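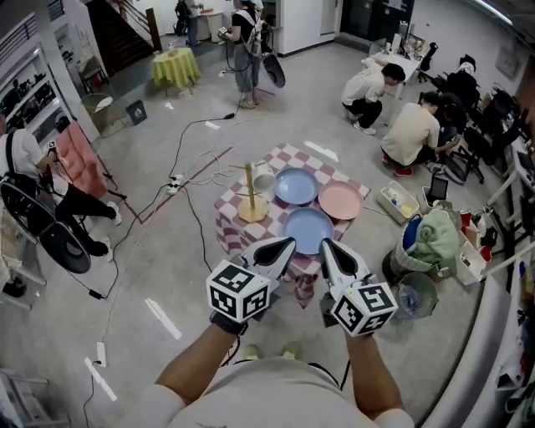 Miltemdale Home & Kitchen Board > Dining and Tableware
Mug trees: on the table or back in the cupboard?

pegbasket
Posted Tuesday, 7.42pm

Right, settle something for me please. I've finally put a proper cloth on our low table (pink and white check, very seaside caff, I love it) and got the coloured plates out, the pale blue ones and the salmony pink. All good so far. Then I stood the wooden mug tree on it as well and my other half says it looks like we're about to open a tea room and nobody needs a mug tree where they eat.

I think it looks lovely! The mugs are to hand, the pot comes out, everyone helps themselves. He thinks it belongs by the kettle. Who's right?

dripdry_7
Posted Tuesday, 7.58pm

By the kettle, sorry. I had a Solby one on the table for a few months and every time somebody reached for the butter a sleeve caught a mug. Lost two that way, one of them my good one.

Love a checked cloth though. Is yours wipe-clean or fabric?

pegbasket
Posted Tuesday, 8.03pm

Fabric, cotton I think, it came off the market. Washes at 40 and needs ironing if you're fussy, which I'm not.

Low-and-Slow
Posted Tuesday, 8.20pm

Going against the grain, I say leave it out. We eat at a low table too and getting up off a floor cushion for a mug is a proper nuisance with my knees. Ours lives in the corner nearest the wall, well clear of the plates, and it's been there since about 2000 without a casualty.

Main thing is the base. If it's a decent round heavy one you can load it how you like. The skinny ones go over if you hang everything on one side.

dripdry_7
Posted Tuesday, 8.26pm

Well yes, but who loads them evenly? I take a mug off the side that's facing me, same as everybody.

crumbtray
Posted Tuesday, 9.11pm

Can I ask about the plates instead? Do you mix the colours on purpose or is it what's survived? I've got a Dauda set that started as four blue and four pink and I never know whether to alternate them or keep the same colour down each side.

pegbasket
Posted Tuesday, 9.15pm

Bit of both! I tend to put blue, blue, pink and see who complains. My youngest will only eat off pink so it goes wherever she's sitting.

Matching seems a bit stiff to me on a check. The cloth is doing so much already that plain plates in any colour sort of work.

hallwaybench
Posted Tuesday, 9.34pm

Disagree there. Blue on pink check is a bit much for me, I'd go all white and let the cloth have its moment. Each to their own.

On the mug tree, could you not do it for breakfast and put it away for tea? Ours is a Zilten with 7 pegs and you can carry it by the post quite happily if you've only got a couple of mugs on. Full, I wouldn't.

Low-and-Slow
Posted Tuesday, 9.40pm

All white! On a kids' tea table! Good luck with the beetroot.

hallwaybench
Posted Tuesday, 9.43pm

Ha, fair. We don't do beetroot.

pegbasket
Posted Tuesday, 10.02pm

I've read all this out to himself and he's claiming dripdry_7 as a witness. We've agreed on breakfast only for now, with one mug each hung up and the rest in the cupboard. I'm keeping the blue and pink though.

crumbtray, try them alternated and tell me what you think?

crumbtray
Posted Tuesday, 10.09pm

Will do at the weekend, got 9 coming so I'll be one plate short anyway. Might have to be a saucepan lid for somebody.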